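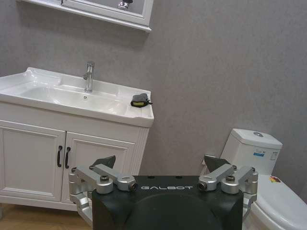 4 min read

Dridcombe Basketball Forum > Competition rules > Three-way tie and the margin cap

baseline_drift
Posted 7th April

Looking for a reading of the tie-break by-law before finals seeding is published. Flasto, Sasetti and Hellwig have finished level on wins. Each played the other two twice, and each went two and two in those games, so the head-to-head record doesn't separate them. The next step is points differential "in games between the tied teams", with the margin in any one game capped at 22.

Hellwig beat Flasto in November by well over the cap. With the cap applied, Sasetti come out first, Hellwig second and Flasto third. Without it, Hellwig are first. My question is whether the cap applies to the head-to-head differential or only to the season differential. The by-law puts the cap in the definitions and doesn't say.

zone_press_22
If it's in the definitions it applies wherever the defined term is used. "Differential" appears in both steps, so both are capped. Sasetti first.

scoretable_left
Disagree. The definition is for "season differential". The head-to-head step says "points differential", lower case, no "season". Those are two different terms. I have the current version open as I type this.

zone_press_22
Which version? The one on the association site was amended before the season and the word "season" was taken out of the definition.

scoretable_left
Mine is the PDF from the team managers' pack. It still has "season" in it.

baseline_drift
The pack is the older wording, then. I've compared the two and the amended one reads "differential means points scored less points conceded, subject to the cap". The rest of the section wasn't touched. I should have quoted it in the first post.

weakside_help
Even on the amended wording there is a problem. The purpose of the cap is to stop teams running up the score against weak opposition. Tied teams are by definition of similar standard, so a big margin between them is real information. FIBA-style classification uses goal difference among the tied teams and doesn't cap it. I'd want the cap kept out of the mini-table.

zone_press_22
What you'd want and what the by-law says are separate questions. Seeding has to be done on the text.

weakside_help
Agreed on the text. I'm saying the text should be changed for next season.

full_court_maths
One more thing to check before anyone relies on the order. Once Sasetti are separated at the top, do Hellwig and Flasto stay in mini-table order, or does the procedure restart with just those two? Under a restart you look only at their 2 games. They won one each, so it goes to differential again. Hellwig's big win is capped at 22, and Flasto won the return game by 4. Hellwig are second either way, but the method should be stated because it could matter in another year.

scoretable_left
It restarts. Last sentence of the section, same in both versions. I'll concede the cap, though I think teams should be told when a document in their pack has been replaced. Our centre and I worked out the seeding off the wrong one.

hoop_dad_dridcombe
Can Hellwig protest? The final at the main stadium is a home fixture for the top seed and the door takings are 800 dollars on a decent night, so first place is worth something to a small club.

zone_press_22
They can ask for a ruling on interpretation. A protest is for a match result and has to go in with the scoresheet. I wouldn't expect a ruling to change the order.

baseline_drift
I've emailed the competition desk with both wordings attached and asked which one governs - will post the reply in this thread. For now I have Sasetti, Hellwig, Flasto.

weakside_help
Could you add the uncapped figures to the email as well? Useful for the rule change submission.

baseline_drift
Already sent, but I can forward them separately tonight.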